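How to Log Sweat Equity Hours on a Self-Help Home Build

By Justinas Mets
18 shares | 2 comments

Families buying through a self-help or nonprofit build program usually owe part of the price in labor. The agreement sets the number of hours, who may work them, and what records count.
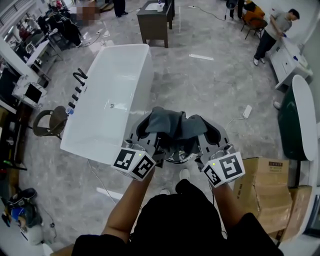 Read the agreement before the first shift. Find the clause headed "Labor Contribution" or similar and copy out four items: total hours owed, hours each adult must work in person, hours that friends or relatives may donate, and the deadline. At the Juška Street homes the total is 900 hours per household. Other programs set it lower and add required classes.

Step 1. Set up the log

Use a bound notebook or a spreadsheet with one row per person per shift. Column headings:

Date
Worker's full name
Lot number
Start time
End time
Unpaid break
Net hours
Task code
Supervisor's initials

A shared row for two people will be rejected by most offices. If a husband and wife both hang drywall from 8:00 to 12:00, enter two rows of four hours each.

Step 2. Assign task codes

Ask the site supervisor for the code list. If there is none, use the trade names on the building permit: framing, roofing, insulation, drywall, paint, flooring, site cleanup. Avoid "general help." An auditor can't match it to a phase of work, and it's the entry most often sent back.

Hours away from the site go on a separate page. These include budgeting class, homeowner meetings, and shifts at a resale store. Many agreements cap them. Check whether the cap applies to the household or to each adult.

Step 3. Record time the same day

Write start and end times in clock form and round the net figure to the nearest quarter hour. Subtract meal breaks. Don't subtract short rests or time spent waiting for materials, unless the agreement says so. Travel is not counted.

If rain closes the site after you have signed in, log the time up to the closing and write "weather" after the task code.

Step 4. Get initials

The supervisor initials each row before leaving the lot. Initials gathered in bulk at the end of the month are accepted by some offices and refused by others. On lots with two supervisors, note which one ran the crew.

Step 5. Submit and reconcile

1. Total the net hours for the month.
2. Photocopy or scan every page with an entry on it.
3. Send the copy to the family services desk and keep the original.
4. Ask for the office's running total in writing.
5. Compare it with yours. Report a difference within the period stated in the agreement, 18 days in ours.

Most differences come from donated hours. The donor has to name the receiving household on the sign-in sheet. A blank line there sends the hours to the general pool, and moving them later takes a signed statement from the donor.

Step 6. Close out

Request a completion letter when the last hour is posted. The lender will want it before closing. Keep the letter, the original log, and the monthly totals with the deed papers.

Comments (2)

Arūnas Koppel
Do hours worked on a neighbor's lot count toward our own total?

Justinas Mets
In group builds, normally yes. Enter the neighbor's lot number, with your own name as the worker.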